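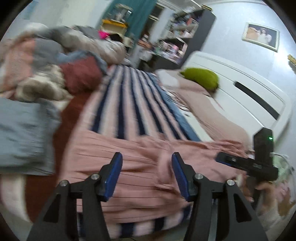
Viorica Cârstea reckons I should have started with the softest pads and worked my way up, and after a week of swapping fingers on the hand-held gripper I think she's right. Anyway, thread time, because I've been having a ball with this.

Quick background. I've got two sets of fingers to compare, the Merkov set and the Plakar set, and I want to know which one I'd rather squeeze for an afternoon of picking up household stuff. Bedding and clothes first, hard things later.

The blue rubber pads are the ones I keep coming back to. They angle in toward each other, so when you close on a fold of fabric the tips meet first and the rest of the pad follows. Lovely on a pillowcase corner!

Fabric is such a good test. A mug is a mug every time, but a blanket is a different shape each go. Pleats are harder than stripes (well, obviously, stripes are flat, but I mean they're also easier for ME to aim at on the playback).

I ran 60 picks with each set. Same blanket, same pillow, same pile of jumpers. The Merkov fingers dropped three. The Plakar fingers dropped 11, nearly all of them thin cotton that slid out sideways.

Before anyone leaps to Plakar's defence – they were much nicer on the thick stuff. A doubled-over doona is a big mouthful and they open wider. If you mostly handle towels and coats you might pick them over the Merkov ones and be perfectly happy.

Weight! My kitchen scale says 125 grams for one pair with pads on and 660 for the whole tool. Doesn't sound like much until you're holding it out over the far side of a bed. My wrist had opinions by the second hour.

Camera next. I went with the wide lens and I'm a total convert. You get both fingertips and most of the room in one go, so you can see where you're headed as well as what you're closing on. The picture does smear when you swing it fast. Slower hands helped more than any setting I changed.

The narrow lens was sharper on the fabric weave, which I loved, and then I'd lose the edge of the mattress completely and have to hunt for it. Back in the drawer.

Something I got wrong in January: I did the joint bolts up as tight as they'd go. The fingers went stiff and I blamed the pads for a fortnight. Back them off a touch, work the fingers open and shut, nip them up again. So much better.

Also tried the Sriwong controller for playing the picks back on the desk arm. Setup took me an evening and most of a packet of biscuits. The motion is really smooth, but there's a tiny lag on closing that you notice with slippery cloth. I'd like to try it with a shorter cable before I say anything mean.

Current favourite combo, then: Merkov fingers, blue pads, wide lens, bolts not too tight. Next up is socks – balled and unballed – and I could not be more excited about socks.

Comments

tin_possum: Did the pads mark the light fabrics at all? Mine left grey smudges on everything until I washed them.

Viorica Cârstea: Told you. Now do a fitted sheet.

halfturn: 11 drops on thin cotton matches what I got. Roughing up the tips with fine sandpaper got me down to four.

Filed under: Grippers & hands, Bench notes

More from this author
Skelumby wrist mount, first go
Pick 501 and still dropping tea towels
Which colour pads show up best on camera?
Cable ties I have loved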